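Skunbridge Residents' Help Exchange
Housing and Tenancies > Shared Areas and Cleaning

Cleaning charge for a shared entrance hall: what may a landlord pass on?

Posted by Lama Hourani

I rent a second-floor apartment in a converted building on the Mundinwood side of town. The lease states that tenants shall "contribute equally to the reasonable upkeep of the common parts." Until June the cleaning of the entrance hall and stairs was handled by the tenants themselves under a rota. The managing agent, Skirnurell, has now written to all households stating that a contractor has been appointed and that each household will be billed $455 per year.

The lease does not mention a contractor, and no estimate was circulated beforehand. I would be grateful for guidance on the following. May the agent introduce a new charge partway through a lease? Am I entitled to see the contract and the invoices? If I withhold payment while the matter is being discussed, could this be treated as rent arrears?

3 replies

Gudrun Kramer

The wording of the lease governs the matter. A clause requiring contribution to "reasonable upkeep" will usually be read as permitting the landlord to engage a contractor, provided that the cost is reasonable and that cleaning falls within upkeep. It does not follow that any sum may be demanded. The agent should be able to show how the figure was reached and how it has been divided among the households.

I would recommend a written request for a copy of the cleaning contract, the schedule of work (how often the hall and stairs are to be swept and mopped, and whether supplies are included), and the calculation of your share. Keep a copy of the letter and allow the agent a stated period in which to reply.

With regard to withholding payment, please check whether the lease describes service charges as "additional rent." Where it does, non-payment may be treated in the same way as unpaid rent. Many tenants in that position pay the sum and state in writing that payment is made under protest and without acceptance of the charge. The local tenants' advice office can review the lease before you decide.

Jörg Kuhlmann

Had the same thing in our building. We all refused and they dropped it. I would not pay.

Llinos Rowlands

I would urge caution with the preceding reply. A refusal by all households may have been effective in one building, but the outcome will depend on the lease in question, and a tenant who refuses alone is in a weaker position.

It may also be worth proposing an alternative. In our building, the households submitted a written cleaning plan to the agent, and the contractor's visits were reduced to 2 per month. The plan set out which household was responsible in which week, and what was to be done: floor swept and mopped, wastebasket emptied, handrails wiped.
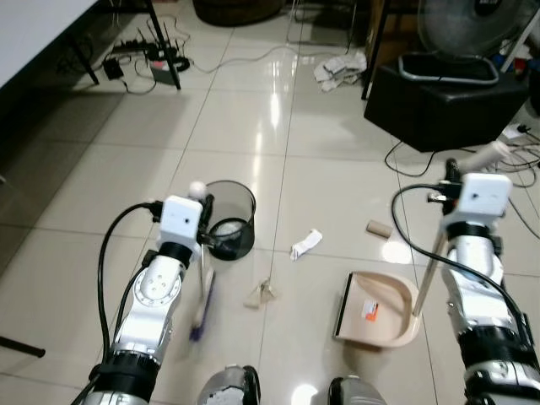 The agent asked that the plan be signed by every household and reviewed after one year, and the annual charge was lowered accordingly. Any such arrangement should be confirmed in writing by the landlord as well as by the agent.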